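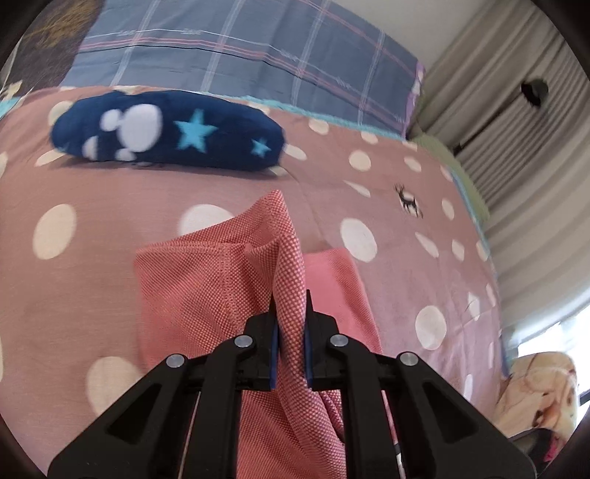
Two more grippers would do it, according to Đỗ, and please could we stop talking about a third arm until the ones we've got are being used all day. That was the first reply to my note about next year's equipment money, and it landed before I'd even finished my tea!

So, news from the Undton end. We've been given the go-ahead to draw up a proper shopping list for the laundry folding work, and the sum on the table is up to £1,000 for hand-held kit, with anything bigger going through the usual bid in July. I know that doesn't sound like much when people are used to hearing what robots cost, but hand-held grippers are cheap next to arms, and they're what we use for recording people picking up and folding clothes on beds, chairs and whatever else they've got at home.

The likeliest choice is the Prelora gripper, the plain one with two fingers. I've had a quote for a pair at £700 all in (spare finger pads included, delivery included, carry case sadly not). Brodum came in cheaper on the gripper itself, then added so much for pads and screws that I lost interest somewhere on page two. I do like their handle better, I'll admit. If anyone has used one for a full afternoon and still had a working thumb at the end, drop me a line, as I'd happily be talked round.

What's left over would go on pads. We get through them faster than I'd budgeted for last time, and I'm not making that mistake again. Knits are the thing I keep worrying about: a polo shirt has a collar, a placket and a lot of floppy fabric in between, and a tired pad makes a poor job of pinching one layer and leaving the next alone. I'd sooner have a drawer full of spares than a shiny new charger.

Now, the arm. I've put it down for the July bid and I'm not taking it off, whatever Đỗ thinks, but I have moved it below storage. We've 17 homes on the list for the autumn recordings and all that footage has to live somewhere. The old drives are nearly full, and I had a rather sweaty evening last month moving files about to make space.

If you want something added, send me the item, a price with VAT and a line on what you'd use it for. Vague wishes will go to the bottom of the pile, mine included. I'm placing the gripper order as soon as Prelora confirm they've got them in stock, and the pads will go in on the same order so we only pay for the one delivery.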